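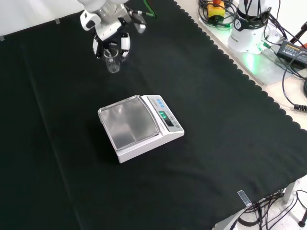

저울 앞에 서 있는 시간이 없어지면 그럼 난 하루 종일 뭘 하냐고, 설명회에서 제일 먼저 나온 말이 그거였습니다. 로봇이 몇 그램까지 맞추냐는 질문은 한참 뒤에 나왔고요. 그래서 이 페이지도 순서를 바꿨습니다. 사람 일 얘기 먼저, 사양은 뒤에.

Plindance 817 계량 보조 셀
공급: Dondeo 자동화팀
상태: 주문 접수중 (7월 출고분)

무슨 장비인가

작은 용기를 집어서 저울에 올리고, 값 읽고, 내려놓는 작업대용 로봇 셀. 소분실, 품질 검사실, 향료나 염료 배합하는 곳에서 씁니다. 하루에 같은 동작이 수없이 반복되는 자리. 대형 라인용 아닙니다. 포대 단위 투입도 안 됩니다. 그건 다른 장비 보셔야 해요.

쓰던 저울 그대로 둡니다. 비싼 통신형 저울로 안 바꿔도 됨. 표시창 숫자를 카메라로 읽는 방식이라 통신 단자 없는 주방용 저울로도 돌아갑니다. 단, 표시창이 가려지면 못 읽습니다. 저울 위치 잡을 때 이것부터 확인.

일하는 사람한테 바뀌는 것

Zosonmont 소분실에서 먼저 써봤습니다. 거기 원래 계량 담당이 2명. 지금도 2명입니다. 자리를 줄이려고 들인 장비가 아니었고, 도입 전에 그 내용을 문서로 써서 돌렸습니다. 이 문서 먼저 쓰시길 권합니다. 장비 들어오고 나서 쓰면 늦어요. 소문이 먼저 돕니다.

바뀐 건 이런 쪽입니다. 예전엔 용기 올리고 숫자 적고 내리고, 그걸 오전 내내. 손목하고 목이 아프다는 얘기가 제일 많았고 숫자 옮겨 적다 줄 밀리는 일도 종종. 지금은 올리고 내리는 건 셀이 하고 사람은 원료 상태 보고, 용기 세척 상태 보고, 이상값 나온 것만 다시 잽니다. 기록지는 셀이 채우지만 서명은 사람이 합니다. 이건 빼지 마세요.

안 좋아진 것도 적습니다. 첫 주엔 더 느렸습니다. 확실히 느렸어요. 손 빠른 분은 옆에서 보고 있으면 답답하다고 합니다. 그리고 혼자 조용히 저울질하는 시간이 좋았다는 분도 계셨는데, 그 부분은 저희가 해결해 드릴 방법이 없습니다. Zosonmont에서는 오전만 셀 돌리고 오후는 손으로 하는 걸로 정했고, 지금까지 그렇게 갑니다.

교육은 3일. 첫날은 비상정지하고 재시작만 합니다. 지루해도 첫날 내용은 줄이지 않습니다. 둘째 날 용기 등록, 마지막 날은 담당자가 직접 돌리고 저희는 뒤에 서 있습니다. 프로그래밍 지식 필요 없음. 용기 등록은 손을 잡고 위치를 옮겨서 저장하는 식이라 대부분 금방 합니다. 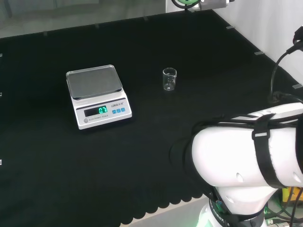

영점은 셀이 알아서 잡아주지 않습니다. 문의가 제일 많은 항목이라 길게 씁니다. 저울 켜고, 접시 비우고, 숫자가 멈출 때까지 기다리고, 사람이 영점 버튼. 그 다음에 셀 시작. 비커가 저울 옆 천 위에 따로 서 있는데도 표시창에 0.7 비슷한 작은 값이 떠 있으면 그대로 시작하지 마세요. 그 값이 그날 기록 전부에 얹혀 들어갑니다. 셀 쪽 화면에서 시작값 경고를 켜두면 영이 아닐 때 멈추고 사람을 부릅니다. 출고시 기본은 꺼짐으로 돼 있으니 설치 당일에 꼭 켤것. 저울 바닥이 흔들려도 비슷한 일이 생기니 천을 까는 작업대는 주름부터 펴고 저울을 놓으세요.

투명 용기 관련

유리 비커, 됩니다. 다만 투명한 용기는 카메라가 테두리를 잘 못 찾을 때가 있어서 바탕을 어둡게 하는 걸 권합니다. 검은 천이면 충분. 광택 있는 검은 판은 반사 때문에 오히려 나빴습니다. 천은 집게로 가장자리를 고정하고, 늘어지는 쪽이 의자나 무릎에 걸리지 않게. 천 색 때문에 흘린 가루가 눈에 잘 띄는 건 의외로 현장에서 좋아했습니다. 어두운 색 원료 쓰는 곳은 반대겠죠.

Mäkelä에서는 흰 작업대 그대로 써보겠다고 해서 그렇게 설치했는데, 불투명 용기만 쓰는 곳이라 문제 없었습니다. 용기에 따라 다릅니다. 주문 전에 쓰는 용기 종류별로 하나씩 보내주시면 미리 잡아보고 결과 알려드립니다. 깨질 수도 있는 점 양해 바랍니다. 돌려드릴 때 포장은 저희가 합니다.

기본 구성

- 탁상형 로봇 팔, 다관절 손
- 비상정지 버튼함 (유선)
- 카메라와 거치대
- 바닥 깔개용 검은 천, 고정 집게
- 전원 어댑터, 케이블 정리 띠
- 현장 교육 3일
- 한국어 작업 안내서, 벽에 붙이는 요약본

저울은 포함 안 됩니다. 용기도 미포함.

용기 교체는 최대 7종까지 저장. 더 필요하면 안 쓰는 걸 지우고 새로 등록하셔야 합니다. 늘려달라는 요청 많은 거 알고 있습니다. 검토중.

설치 전에 확인할 것

작업대가 벽에 너무 붙어 있으면 곤란합니다. 팔이 뒤로 접히는 공간이 필요하고 케이블도 뒤로 빠져야 하고. 케이블은 사람 발이 닿는 쪽으로 늘어뜨리지 말고 작업대 다리에 묶어주세요. 이것 때문에 Zosonmont에서 설치를 한 번 다시 했습니다. 저희 실수였고요, 지금은 정리 띠를 기본으로 넣습니다.

비상정지는 서 있는 사람 손이 바로 닿는 곳. 로봇 뒤쪽에 두면 팔 너머로 손을 뻗어야 하니까 안 됩니다. 담당자가 왼손잡이면 설치 기사한테 미리 말해주세요, 위치를 바꿔드립니다. 누르는 연습은 담당자 말고 같은 방에서 일하는 사람 전부.

조명은 표시창에 직접 비치지 않게. 창가 자리는 오후에 숫자를 못 읽는 경우가 있었습니다. 블라인드 하나로 끝나는 문제긴 한데 설치 당일엔 잘 모릅니다. 흐린 날 설치하면 특히.

설치 자체는 약 2시간. 작업대가 비어 있을 때 기준입니다.

자주 오는 질문

사람이 옆에 있어도 되나요
됩니다. 다만 팔이 움직이는 동안 저울에 손을 넣지 마세요. 값도 틀어지고, 접촉이 감지되면 멈춥니다. 다시 시작은 사람이 눌러야 합니다.

액체도 되나요
담긴 용기를 올리고 내리는 것까지. 따르는 동작은 지원 안 합니다. 자동 따르기는 요청이 많은데 아직 내놓을 수준이 아닙니다.

값이 튀면 누구 책임인가요
이 질문을 현장에서 먼저 정하고 시작하세요. 저희 권장은 이상값 재측정 기준을 담당자가 정하고, 그 기준을 담당자가 바꿀 수 있게 권한을 주는 것. 관리자만 바꿀 수 있게 막아둔 곳에서는 담당자들이 기준을 안 믿고 결국 손으로 전부 다시 쟀습니다. 일이 두배.

작업 속도를 사람별로 볼 수 있나요
못 봅니다. 셀 기록에는 용기, 값, 시각만 남고 담당자별 집계 화면은 없습니다. 추가 계획도 없습니다.

주문, 견적

견적은 메일로만 받습니다. 작업대 가로세로, 쓰는 저울 표시창이 나온 사진, 용기 종류 적어서 보내주세요. 사진 없으면 답이 늦어집니다. 전시용 셀은 Dondeo 본사에 있고, 보러 오실 때 실제로 저울 쓰는 분이 같이 오시면 제일 좋습니다. 관리자만 오셨다가 다시 오시는 경우가 너무 많아서요.

7월 출고분 접수는 수량 차면 닫슴니다. 취소는 출고 전까지 가능.

내용 수정: 5월 9일 (영점 항목 보충, 질문 추가)

관련 항목
- Plindance 817 교체용 손가락 부품
- 작업대 고정 집게 묶음
- 비상정지 버튼함 연장 케이블
- Zosonmont 소분실 도입 기록
- 도입 전 직원 안내문 양식 (내려받기)
- Mäkelä 불투명 용기 설치 메모

Dondeo 자동화팀 | 견적 및 수리 문의는 메일 | © Dondeo | 맨 위로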